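Woratwood data diary, a thread. We are gathering examples for a policy which should learn to handle bagged things with two arms. Many people asked me how the days look, so I write it down in short pieces.

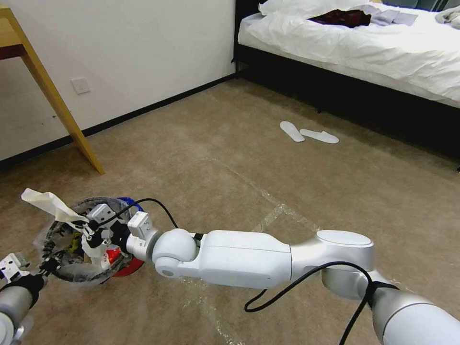

1/ First, the goal. We want 400 good episodes of bagged objects before the end of the month. When I say good, I mean the operator finished the task, the video is complete and the joint log has no hole in it. An episode that misses one of these goes in a different folder.

2/ Why bags? The model we trained in March was quite nice with boxes and cups. Then we gave it things in thin plastic and it became very confused. Plastic shines, it folds, it changes its shape when you touch it. The model had almost never met this in training, so I can't blame it.

3/ We work in rooms where people really live or stay, and we leave the furniture where it is. In the lab everything is on one gray table and the model learns the gray table. I made this mistake two years ago and I am still a little ashamed of it.

4/ Carpet is a new chapter for us. On a hard floor an object slides when the gripper comes too low. On carpet it stays, and the fingers go into the pile. The operators had to learn a different approach angle, a bit more from the side. It took most of a morning.

5/ Somebody asked about teleoperation. Yes, all episodes are driven by a person. We use the Holomo leader arms, one for the left hand and one for the right. They are light and the delay is small. My only complaint is the trigger, which is too stiff for long sessions.

6/ A session is 11 episodes and then a pause. We tried longer sessions and the last episodes were always bad. The operator becomes tired, the movements become short and nervous, and the model learns to be nervous too. You can see this in the velocity plots very well.

7/ About mistakes. If the operator misses the grasp and then corrects it, we KEEP the episode. My older colleague did not agree at first. But a robot which never saw a missed grasp doesn't know what to do after one. We put the label "recovery" and go on.

8/ If the operator drops the bundle and it opens, we stop and start again. We tried to keep these also, but cleaning between takes was eating the afternoon.

9/ Numbers until now: 649 episodes recorded, of which some 200 are rejected or waiting for a second look. So on paper we have passed the goal already. I don't want to celebrate before the second look is finished — last time it was not kind to us.

10/ The most common reason for rejection is boring. The clocks of the cameras and of the arms drift apart, and the gripper closes in the log before it closes in the video. For a person it looks fine. For training it is poison. We now check the offset at the start of every session.

11/ The second reason is cables. A cable which passes in front of the wrist camera at the wrong moment hides exactly the part of the grasp you wanted to learn. We spent one evening with cable ties and it became better. It is still not beautiful.

12/ Language labels. Each episode gets one sentence written by the operator and one sentence written by a person who only watches the video. They are often very different! The operator writes what he wanted to do, the other one writes what happened. We train with both.

13/ For the labels we use Stosum. It is simple and it does not lose my work, more I don't ask from a tool. I would like keyboard shortcuts for the segment borders. If someone from there reads this, please.

14/ A question I get in every thread: why not simulation? We do use it, for reaching and for free movement. For crinkled plastic I did not find a simulator that I trust. The folds look right and the forces are wrong, or the opposite. If you have a good one, send me a link, I will really try it.

15/ We also change the start position of the object each time. In the beginning the operators did it by feeling, and later we saw in the heat map that they put it nearly always in the same place. People are not random. Now a small script says where to put it and how to turn it.

16/ Practical advice if you begin with this: write the rejection rules before the first day. We wrote ours after the first week and had to watch everything again from the start. That was three days of my life.

17/ Second advice: let the operators look at the trained model. When they see it copy their own bad habit, for example the little stop before the grasp, they fix it faster than after any instruction from me.

18/ Next we take the same tasks to the Đorđević apartment, which has different light and a much softer carpet. I expect trouble with the base. We will record a small set there first, train overnight and see what breaks.

19/ Several of you asked if the data will be open. I would like it, but we have to check every video for private things before, and this goes slowly. The rejection rules I can share already. Write me and I will send the file.

20/ Now back to the second look. I have a long queue and the coffee is ready.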